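4. Building the Grippers and Collecting Demonstrations at Home

4.1 The workshop and the parts

Most of the hardware in this paper was made in the Brernasmont shared workshop, a long room over a bicycle shop with two printers, a drill press, a laser cutter that works when it feels like it, and one very good bench vise. We mention the room because it shaped the design more than we expected when we started. Members book the printers in blocks, the blocks are short, and a part that could not be finished in a single evening had to be split into two parts that could. The final Skeltov housing is therefore a shell in several pieces held together with machine screws, and although we would have liked something sleeker, we have come to be quite fond of it. A shell that opens with one screwdriver is a great kindness at eleven at night when a linkage has slipped off its pin.

The Skeltov is a hand-held gripper, used in pairs, one in each hand. The person squeezes a trigger, the two fingers close, and the tool records the finger opening together with the view from a small camera mounted above the fingers. The same finger geometry is later bolted to the arm, so that what the hand has learned to do with the fingers is something the arm can at least attempt. Earlier hand-held tools have followed the same general plan, and we claim no novelty for it. Our interest was in whether a pair of them could be built by people with ordinary tools and ordinary patience, and then carried home in a backpack.

The fingers took the longest. Our first set was printed stiff and smooth, and it was hopeless with anything round. A grape would sit nicely between the fingers until the last few millimeters and then shoot across the counter, to the delight of the household cat. We tried foam tape, which gripped well for an hour and then began to peel, and after that a cut-up bicycle tube from the shop downstairs, which held beautifully but left marks on pale fruit. The version we settled on carries a soft ridged pad on the inside of each finger, printed as a separate piece so that a worn one can be swapped without opening the housing. The pads are blue for the unromantic reason that this was the spool on the shelf, though the color did prove handy when we wrote the small routine that finds the fingertips in the camera view.

4.2 Choosing tasks that fit in a kitchen

With the tools working, we had to decide what to do with them. The workshop bench is a fine place to pick up wooden blocks, and we did plenty of that while debugging, but we wanted the demonstrations to come from a room where someone cooks. One of our kitchens was offered, and it became the main site for the study. We kept a simple rule there: the plate and the food on it were ours to arrange, and everything else stayed where the household had left it. A counter that has been cleared for an experiment teaches a policy about cleared counters, and we did not own any of those.

Fruit turned out to be a good subject (and a cheap one, and we could eat it afterward). The three kinds we used most, mandarins, longans and cherry tomatoes, cover a pleasant spread of sizes, and each asks something slightly different of the hand. A mandarin is large enough that the fingers must open nearly all the way, and its skin gives a little under the pads. A longan is small and firm. A cherry tomato is the one that keeps people honest, being smooth, easily bruised, and inclined to roll toward whichever finger arrives second. Figure 3 gives a sense of how close together the pieces were set, and of how little room the fingers have when the target is a tomato with a neighbor.
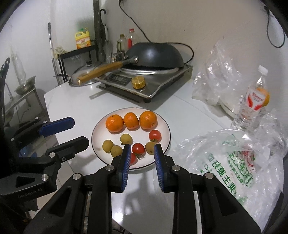 Figure 3. Fruit plate in the home kitchen, seen from the camera of one Skeltov gripper. The blue-padded fingers frame a cherry tomato and a longan; the second gripper reaches in from the left.

Placing the fruit by hand meant that the rows were never quite the same twice, and we decided early on to leave it that way. We did try a paper template under the fruit for a while. It made the sessions slower and the people doing them grumpier, and the policy trained on that portion of the data was noticeably worse when a plate was set down a little off center. After that the template went into a drawer, where it remains.

Both hands were in use during most sessions, even when only one was needed for a given pick. We had at first asked people to park the idle gripper on the counter, and they kept forgetting, quite naturally, and using it to steady the plate or nudge a stray longan back into reach. Those little helping motions seemed to us worth having. We stopped correcting them and recorded both tools from the start of each episode to the end.

4.3 What was collected and what was kept

In all we recorded 1,591 episodes in the kitchen, of which 1,000 were set aside for training. The rest were divided between a held-out test portion and a larger pile that we rejected, mostly for lost tracking when a wrist turned too far toward the wall, and sometimes because the trigger reading had drifted. The drift bothered us for weeks. We blamed the sensor, then the wiring, and then each other, before noticing that the magnet in the trigger had been glued in with a dab of hot glue that softened in a warm palm. A drop of epoxy cured it, and we would urge anyone building from our files to begin with epoxy and spare themselves the detour.

Sessions were kept short. We capped them at 24 episodes, after which the forearm starts to complain and the motions grow careless in a way that is hard to spot later on a screen. We tried to work in the late afternoon, when the light from the window is lively and changes a good deal from one plate to the next, and again after supper under the ceiling lamp. Recordings were copied each night to Renaud, the workshop's elderly file server, and labeled the next morning over coffee with a small tool we had written for the purpose.

4.4 Moving to the arm

The policy was run on the Pralodholm arm, a secondhand six-joint machine that lives on a rolling cart in the workshop and does not travel. The kitchen could not come to the arm, so we set a similar plate on a bench of similar height and made no attempt to copy the rest of the room. Out of the trials we ran with mixed fruit, the arm completed 81 percent of its picks without dropping or visibly bruising anything. Mandarins were the easiest by a wide margin. Most of the failures were tomatoes, and of those the greater part came when another piece of fruit lay against the far side, so that one finger had to slide into a gap barely wider than itself.

We looked at several of these failures side by side with the hand recordings, and the difference is easy to describe. A person with the gripper will often give the neighbor a gentle push first and then close on the tomato. The arm has seen this done many times and does sometimes begin the push, but it tends to hesitate halfway and close too early. Thinner fingertips helped a little. We printed a tapered pair in June and have been using them since, with the same pads trimmed to fit, and the results in Section 5 are reported separately for the two shapes.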